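Town ball in Bindville - project report, final draft

For our local history unit we picked the old Bindville baseball club. They played in a four-team county league with Dilley, Drarkport and Dzene. Most of what we found came from score books at the library, 11 of them, some missing pages. 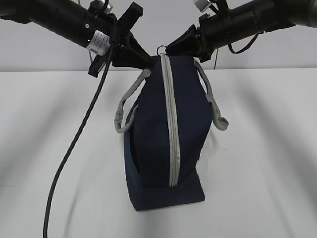
Best season on paper was the one where they scored 221 runs and gave up 109. Still lost the title to Drarkport by a game. Pitching was thin - three starters, and one quit in September to work the harvest.

Dilley games drew the biggest crowds, acording to the paper. Didnt get to the Dzene records, library closed early Thursday.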